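Kesia 583 Hardwax Oil for Interior Tabletops
Two-component, clear, satin
Item no. KS-583-1L

Penetrating oil finish for solid wood and veneered table surfaces in homes, workrooms and retail interiors. Supplied as a kit: component A (oil and wax, 1,000 ml can) and component B (hardener, in a separate bottle). Made by Grusen and sold in North America by Esfahani Surface Supply.
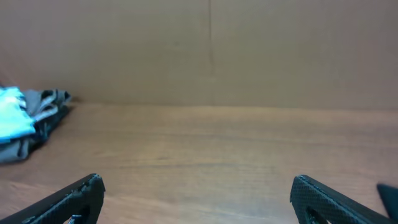
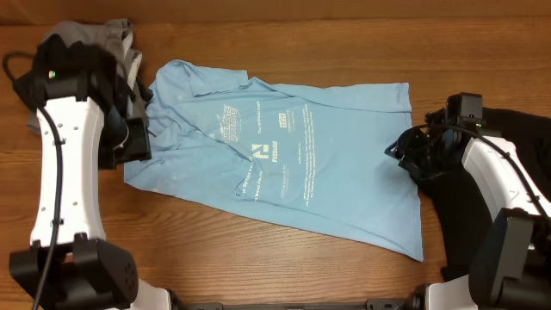
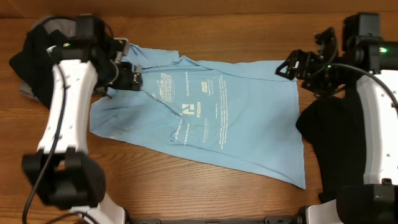
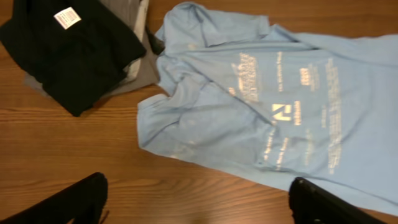 Wood tabletops in everyday use.

Overview
Kesia 583 soaks into the upper fibers of the wood and cures there. It leaves very little film, so a worn area can be sanded and re-oiled without stripping the whole top. Sheen after full cure is satin. A second coat raises the sheen slightly on dense species and hardly at all on open-grained ones.

The product replaces Kesia 537, which was a single-component oil with a longer cure. The two can be used on the same piece if the older coat has fully cured and has been abraded with a gray pad. Do not mix them in the can.

Suitable substrates
Oak, ash, beech, maple, walnut, cherry, birch. Veneer of at least 0.6 mm. Bamboo on test only. Teak and other oily species must be wiped with solvent and coated within the hour. Not for exterior use, floors, or surfaces already sealed with lacquer or polyurethane.

Surface preparation
Sand to 120, then 150. Do not go finer than 180 on the top face; the oil will not penetrate evenly and the color will come out patchy. End grain may be taken to 220 to keep it from going darker than the rest. Vacuum, then wipe with a dry lint-free cloth. Wood moisture content must be 9 percent or lower.

Mixing
Stir component A to the bottom of the can. Add B at a ratio of 3:1 by volume and stir for two minutes. Mix only what can be applied within the pot life. Mixed material that has started to thicken must be thrown out — thinning does not bring it back.

Application
1. Pour a small amount on the surface and spread with a white pad or a rubber squeegee.
2. Leave for 10 minutes. Add oil to any spots that have gone dull.
3. Remove all excess with clean cotton cloths. The surface should feel nearly dry to the hand.
4. If a second coat is wanted, wait 24 hours and use half the quantity.

Oil left standing on the surface cures sticky and has to be sanded off. Most complaints we receive trace back to step 3.

Technical data
Pot life at 68 °F: 4 hours
Light use: 24 hours
Full cure: 7 days
Application temperature: 59 to 77 °F
Shelf life, unopened: 24 months
Tints: clear, pale, smoke, chestnut (smoke is out of stock until June)

Care
Keep water, textiles and floor mats off the surface until full cure. Dyed fabric left on a top during the first week can transfer color. After that, clean with a damp cloth and Plurkell soap, diluted per label. No ammonia, no scouring powder, no microfiber cloths marked abrasive.

Safety
Cloths soaked with oil can self-heat and catch fire. Lay them flat outdoors to dry or store them under water in a closed metal container. Component B contains isocyanate. Wear nitrile gloves and eye protection, and ventilate the room.

Ordering
Single kit, case of six, or 5 L trade kit. The trade kit ships by ground only. Tint samples on oak are available on request from Parisa Yazdani at the order desk. Technical questions, including compatibility with older finishes, go to Masaru Katayama.

Related items
Kesia maintenance oil, 250 ml
White application pads, pack of 10
Plurkell soap concentrate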